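Donnerstag, von Han-gyeol Cheon

Schwarze Wäsche auf dem Bett sortieren und zusammenlegen, ohne dass man wahnsinnig wird

Ich gestehe gleich zu Anfang: Ich lege alles auf dem Bett zusammen. Einen Tisch, der groß genug wäre, haben wir in der Wohnung in Lendau nicht, und am Boden macht mein Rücken nicht mehr mit. Also das Bett! Und weil mich nach dem letzten Beitrag (dem mit den Kopfkissenbezügen) gleich mehrere Leute gefragt haben, wie ich das mit den dunklen Sachen mache, kommt jetzt der Teil zwei.

Mein Lieblingshelfer ist die Sommermatte. Ihr wisst schon, diese geflochtenen Dinger mit den ganz feinen Streben, die man sich in den heißen Wochen zum Schlafen aufs Laken legt. Meine erste habe ich bei Mukari gekauft, die ist nach zwei Sommern an den Kanten aufgegangen, die jetzige hält. Der Trick ist simpel: Matte aufs Laken, Wäsche auf die Matte. Stoff auf Stoff rutscht und zieht Falten, auf der Matte bleibt die Unterlage glatt. Und Schwarz auf hellem Braun erkennt man sofort, was ich von meinem bunten Bettzeug nun wirklich nicht behaupten kann. Da geht eine einzelne Socke zwischen den ganzen Figürchen schon mal bis zum Abend verloren. 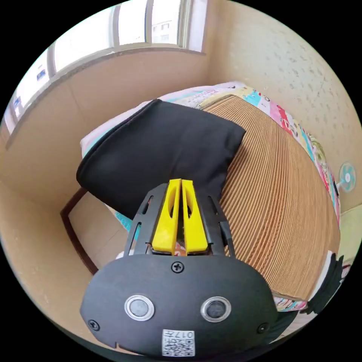 Muss man die Matte vorher abwischen?
Einmal mit einem gut ausgewrungenen Tuch in Richtung der Streben drübergehen reicht, danach sollte sie ganz trocken sein, bevor Wäsche darauf kommt.

Jetzt zum Zusammenlegen selbst. Längliche Teile (Leggings, lange Ärmel, Kniestrümpfe, Schals) lege ich immer erst einmal komplett ausgestreckt hin und streiche sie mit der flachen Hand aus, vom Bund zum Ende. Dann erst wird gefaltet, einmal der Länge nach und danach in Dritteln. Wer gleich losfaltet, hat innen einen Knubbel, und der drückt sich im Schrank schön durch alle Lagen durch. Bei Taschen und Stoffbeuteln mache ich es fast genauso: ausschütteln, auf links schauen, ob noch Krümel oder Kassenzettel drin sind, flach hinlegen, Luft rausstreichen. Bitte nicht auf den Nähten knicken! Ich habe mir auf die Weise einen richtig guten Beutel ruiniert.

Fusseln sind bei Schwarz das ewige Thema. Ich habe die teuren Rollen durch und bin wieder beim Klebeband gelandet, um die Hand gewickelt, Klebeseite nach außen. Die Fusselbürste von Joo ist auch in Ordnung – aber nur, wenn man sie zwischendurch sauber macht, sonst verteilt man alles schön gleichmäßig. Noch besser ist es, gar nicht erst so viele Fusseln zu haben: dunkle Sachen auf links waschen, Handtücher in eine eigene Maschine, 30 Grad, und bei meiner Maschine nicht mehr als 800 Umdrehungen. Seitdem sehen die Shirts länger ordentlich aus, finde ich jedenfalls. Mein Mann behauptet, er sieht keinen Unterschied, aber der würde auch graue Sachen als schwarz durchgehen lassen.

Ach ja, Tageslicht! Dunkelblau und Schwarz sortiere ich nur vormittags. Abends unter der Deckenlampe habe ich schon Paare gebildet, die am nächsten Morgen im Bus keine mehr waren. 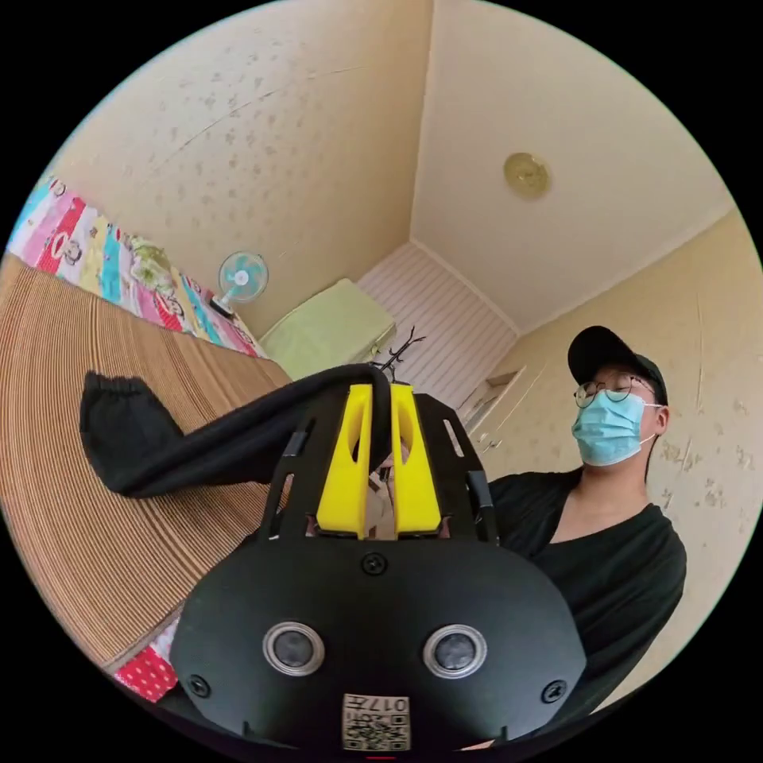
Wie bekommt man verdrehte Strümpfe und Ärmel wieder in Form?
Mit einer Hand bis ganz nach vorn hineinfahren, die Spitze oder den Saum fassen, auf rechts ziehen und das Teil dann am oberen Rand kurz ausschütteln.

Strümpfe knülle ich übrigens nicht mehr zu Kugeln. Das Bündchen leiert aus, bei den dünnen schon nach wenigen Malen. Ich lege beide aufeinander, falte sie einmal in der Mitte und stelle sie aufrecht in die Schublade wie kleine Karteikarten. Dong-geon Nam hat mir dafür einen alten Schuhkarton in Streifen geschnitten und als Fächer eingesteckt, hat keinen Cent gekostet und hält bombig. Wer es hübscher mag, bekommt bei Wellumura Einsätze aus Stoff, aber messt vorher die Schublade aus! Meine waren zu hoch und das Ding klemmt bis heute, wenn ich nicht mit der Hand draufdrücke.

Und dann gibt es noch die Teile, die man eigentlich gar nicht falten kann: alles Weiche, Lange, Glitschige, das sofort wieder auseinanderfällt. Die rolle ich. Flach auf die Matte, vom breiten Ende her aufrollen, nicht zu fest, und das letzte Stück unter die Rolle schieben.
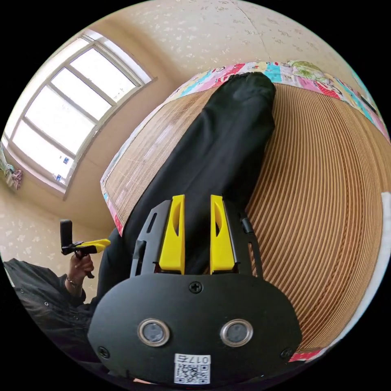
Beim Rollen ist die Richtung wichtiger, als ich lange dachte. Ich rolle quer zu den Streben, dann greift die Matte ein bisschen und der Stoff wandert nicht weg. Längs dazu rutscht mir alles Richtung Bettkante, und von da ist es nicht weit auf den Boden, wo die Fusseln wohnen. Dicke Pullover rolle ich nie, die nehmen gerollt mehr Platz weg als gefaltet und haben nachher Beulen an den Schultern.

Wenn alles verräumt ist, nehme ich die Matte vom Bett, schüttle sie am offenen Fenster aus und rolle sie ebenfalls auf. Nicht knicken, die Streben brechen. Im Winter steht sie bei mir aufrecht hinter der Schranktür, in einem alten Laken, und bekommt alle paar Wochen etwas Luft, damit sie nicht muffig wird.

Nächstes Mal kommen die Spannbettlaken dran. Ich übe noch.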